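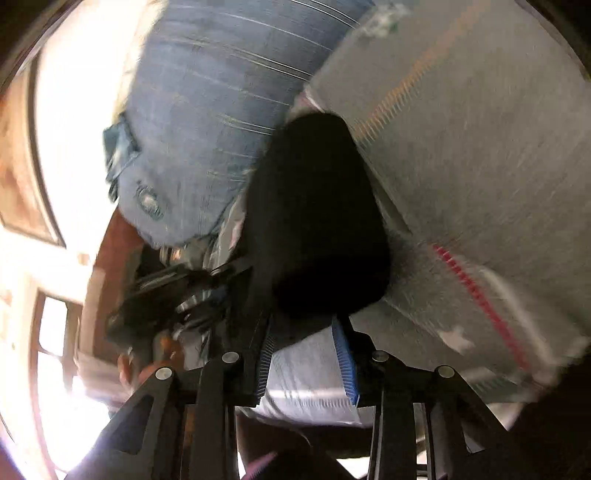 Denim on the left, grey stuff on the right.

Moving to Sandbridge on Tuesday and I have packed the wrong things first, obviously. Kettle went in a box on day one. Have been making tea in a saucepan ever since.

Van is booked for 7, Eimear Horgan is driving becuase I can't reverse anything bigger than a bike. 22 boxes so far. Swore I'd stop at fifteen.

Things still to do - meter readings, post redirect, give the neighbours their ladder back. Phoned the council twice about the parking permit, got cut off both times. Will try again at lunch.

The new place has no curtains and two cupboards that don't shut. Don't care. It has a bath! Three years of a dribbly shower and now a bath.

No internet till the week after so it'll be quiet on here. Right, need to find the tape agian.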